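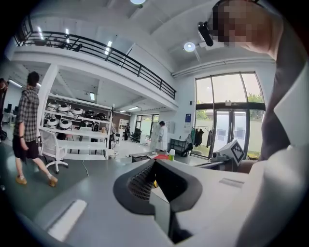
Karim Najjar told the Gromley utility board on Wednesday that a shorter metering window would raise bills for small shops that had not changed anything about how they work, and asked that the rate be put off until every affected account had at least one winter of interval data to look at.

The board heard the comment near the end of a public session on the new small commercial demand rate filed by Drisska, the electric distributor for Gromley and the townships east of it. No vote was taken. The filing remains open for written comment, and the board's staff will issue a recommendation before the item returns to the agenda.

Under the filing, accounts in the small commercial class would be billed on peak demand as well as on energy used. Energy is measured in kilowatt-hours. Demand is measured in kilowatts and is the highest average load recorded in any one metering window during the billing month. The present rate for the class has no demand part at all for most customers. Accounts that do pay one, mainly those in buildings with three-phase service, are measured over a 30-minute window. Drisska proposes a 15-minute window for the whole class.

The change matters most for equipment that runs hard for a short time. A compressor that draws 24 kilowatts for 10 minutes and then shuts off averages 8 kilowatts over a 30-minute window. If the same run falls wholly inside a 15-minute window, it averages 16. The energy used is the same in both cases. Motor starting current, which lasts a few seconds, has little effect on either figure, a point that several written comments had wrong and that board staff corrected at the start of the session.

Drisska's filing places 216 accounts in the first group to move. They were picked by feeder, and all of them already have interval meters. The list covers most of the Ñahui building on the east side, where tenants share a service entrance but are metered separately, along with shops, bakeries, a dry cleaner and the smaller of the town's cold storage units. Accounts that use less than 680 kilowatt-hours in a month would stay on the energy-only rate for that month. An account that goes over the threshold in two consecutive months would be moved to the demand rate at the next read date.

How an account moves back is less clear. The rate sheet says a customer may apply for return "upon sustained reduction," and the term is not defined. Board staff asked Drisska to supply a definition in writing. The company said it would do so and that it had in mind a full year below the threshold.

Most of the session dealt with the window boundaries. Drisska uses fixed windows, which start on the hour and every quarter hour after that. A rolling window would catch the highest average over any 15 minutes, wherever it starts, and always gives a peak equal to or higher than the fixed one. The company said it had no plan to use rolling windows for this class. The draft tariff language, however, refers only to "any fifteen-minute period," which would allow either reading. Staff said the wording should be settled before the filing goes further. Drisska agreed to replace it with "any fixed fifteen-minute interval, beginning on the quarter hour."

Najjar said the text should also state which clock is used. Interval meters keep their own time and are corrected when they report. A meter that has drifted by several minutes will divide the same load differently from one that has not, and a customer who tries to stage equipment around the quarter hour has no way to see the drift. The company said its meters are corrected daily and that drift beyond a few seconds is flagged. It did not have a figure for how often that happens.

The meters are supplied by Idemov, which also hosts the customer portal. Readings appear there on the following day. Commenters asked for same-day data, on the grounds that a customer cannot manage a peak that is seen only after it has been billed. Drisska said the meters are able to report more often, but that its radio network in the older part of town was laid out for one full report a day. More frequent reporting would mean adding collectors, and the cost of those is not in the filing. The meters have a pulse output that a customer's electrician can connect to a local display. The company does not charge for turning it on but does require a service appointment.

The filing has no ratchet. Under a ratchet, a peak set in one month puts a floor under the billed demand in later months, often for a year. Larger customers in Drisska's territory are on a rate with one, and several written comments assumed it would apply here. The company confirmed that for the small commercial class each month would stand alone. Staff have asked that this be stated in the rate sheet and not left to be inferred from the lack of a clause.

Power factor is also left out. The interval meters record it, and the company said it would keep collecting the data, but no charge or credit is tied to it.

On revenue, Drisska describes the filing as neutral across the class. The energy charge would drop by enough to offset what the demand charge brings in. Within the class, bills would shift. Accounts with steady use through the day, such as refrigeration and offices, would pay less. Accounts with low total use and sharp peaks would pay more. The measure used in the filing is load factor, the ratio of average load to peak load over the month. The company put the break-even point in a table attached to the filing, and staff noted that the table was worked out with 30-minute data. A version using 15-minute data has been requested. The break-even point is expected to move, although the company would not say how far until the table has been run again.

Heating was raised by several speakers. Buildings with high ceilings and electric unit heaters tend to recover from a night setback with every heater on at once, and the resulting load commonly runs longer than either window. For these accounts the length of the window makes little difference, and the demand charge itself is the larger matter. Staff pointed to staggered start times and a smaller overnight setback as the usual measures. Both can be set on an ordinary programmable thermostat if each heater has its own. In the Ñahui building several bays share one thermostat across tenants, and it was not settled at the session whose meter carries the shared heaters. The building's management has been asked to provide a single-line diagram.

A tenant who asked about welding was told that a machine's nameplate rating is not the figure that will be billed. Duty cycle brings the average down, and the metered value is what counts. The same goes for kilns and ovens, with the difference that these can hold close to full load for well over a quarter of an hour while heating up.

Drisska offered two changes before the session closed. It would send each affected account a shadow bill, showing what the customer would have paid under the new rate, for six months before the rate takes effect. It would also waive the highest single interval in the first month of actual billing. Najjar asked that the shadow bills include the date and time of the peak interval, which the sample bill in the filing does not. The company said the field exists in the billing system and can be printed.

The request for a full winter of data was left open. Accounts on the first list have had interval meters for differing lengths of time, and some were fitted after the last heating season ended. Board staff will ask for installation dates by account, with customer names removed. If the recommendation follows the request, the first billing month could not come before spring.

A separate item, on whether customers may combine two meters at one address for the purpose of the demand reading, was held over. Combined readings usually give a lower peak than the sum of the separate ones, as the peaks seldom fall in the same interval. Drisska opposes combining on the ground that each service has its own equipment to be paid for. Staff have not taken a position.

Written comments may be left at the Gromley municipal office during counter hours or sent through the board's comment form. Comments should give the rate class shown on the bill. Account numbers should be left out, as all comments are posted in full.

Last updated: Wednesday, 4:40 p.m.

Print this article
E-mail this article

Related items
Drisska files small commercial demand rate
Reading an interval meter: what the display codes mean
Idemov portal to be offline overnight for maintenance
East side feeder work moved to March
Board approves new pole attachment schedule
Gromley water main flushing: streets and times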